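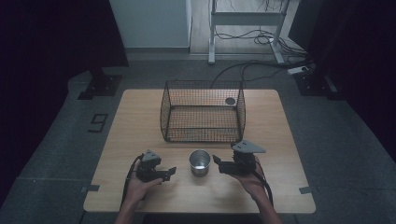
Bitent opens hand-held gripper comparison at Urnton

URNTON, Dec 26, 2023 – Bitent has begun comparing two finger pad linings for its Rajan hand-held gripper. The program covers 231 grasp trials.
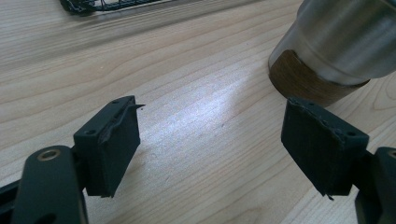 Pad wear is the main variable. Linings are graded from 0 to 4 at the inner edge, where material has lifted and curled on the left finger. Test objects include metal cups and a steel tumbler with a wooden base band.

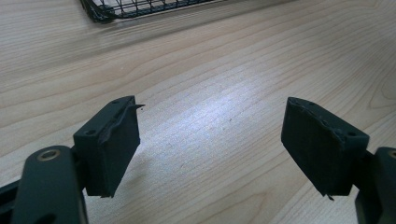

Kuststead, which is supplying the replacement linings, said grip force should be logged at every grade, as colour and texture alone are poor indicators of remaining service life.

Results are due in January.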